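Robot Learning Laboratory: Course Handout 7
Learning Manipulation from Demonstration: Grid-Based Control of Object Placement

Prepared by Teodora Janevski; laboratory section revised by Lina Sabbagh

1. Purpose of this handout

This handout covers the placement protocol used in the Gorkomora study and the analysis students will repeat in the May laboratory sessions. Students should have read the handout on behavior cloning and should be able to state the difference between training loss and task success rate.

2. Background

A policy trained by behavior cloning learns to map observations to actions from recorded demonstrations. Its performance depends heavily on which starting conditions appear in those demonstrations. If an object is nearly always placed in the same spot, the policy may learn a fixed reaching motion and pay little attention to the camera input. Such a policy can score well in testing if the test placements repeat the training placements. The score then says very little about how the policy will behave elsewhere on the table.

The usual remedy is to ask the operator to vary the placements by hand. Human operators are poor sources of random positions. They favor areas that are easy to reach and tend to avoid the edges of the workspace. The Gorkomora protocol replaces the operator's choice with an assigned cell.

3. The placement protocol

The work surface is divided into rectangular cells with tape. Before each demonstration, the recording software draws a cell for the target object and a cell for the goal object. The operator places each object anywhere inside its assigned cell, with free choice of orientation. Other objects may remain on the table as distractors and are moved between blocks of demonstrations.

The tape is visible to the cameras. A policy could in principle use the lines as landmarks, and results obtained on a taped table should not be assumed to carry over to a bare one. Section 5 returns to this point.

4. Data and conditions

The full set contains 3,000 demonstrations of pick-and-place tasks with household objects. Of these, 1,225 were recorded under assigned placement and the remainder under free placement. Two policies with the same network design were trained:

Policy A (Warnia): trained on assigned-placement demonstrations only.
Policy B (Laitinen): trained on an equal number of free-placement demonstrations, drawn at random.

Both policies were tested on the same list of starting conditions. The list included 19 placements in cells that free-placement operators had seldom used. These are called the sparse placements in the lab files.

5. Results and limits

On placements near the middle of the table, the two policies performed at a similar level. On the sparse placements, Policy A completed more trials than Policy B. The most common failure of Policy B was a reach that stopped short of the object and closed the gripper on nothing. Policy A failed more often at the release stage, when the goal object stood close to a distractor.

Three limits apply. The test list is short, and a difference of one or two trials should not be given weight. Both policies saw tape in training and in testing, so the effect of the lines cannot be separated from the effect of the placements. Finally, the protocol controls position only. Lighting and object type were not assigned.

6. Laboratory assignment

Each group will receive the Drarkley subset, which contains the cell labels, the outcome of every test trial, and the final gripper position.

a. Plot the number of training demonstrations per cell for each policy.
b. Compute the success rate per cell and report an interval for each estimate. State which interval method was used.
c. Classify every failed trial as a reach, grasp, transport or release failure. Two group members must label the trials separately before comparing results.
d. Propose one additional condition that would test whether a policy relies on the tape. Limit the proposal to one page.

Reports are to be submitted through the course site. Groups that need extra time on the arms should write to Lina Sabbagh before the final laboratory session.
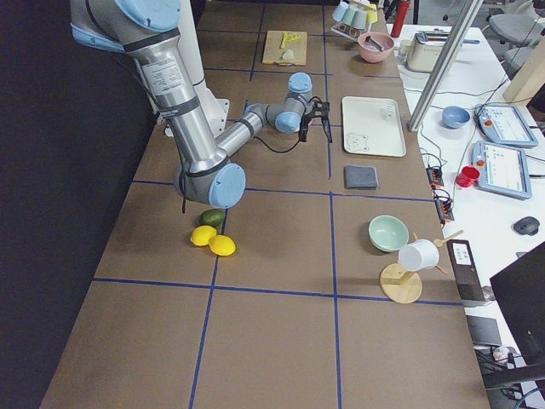

Figure 1. Taped work table with two robot arms and household objects.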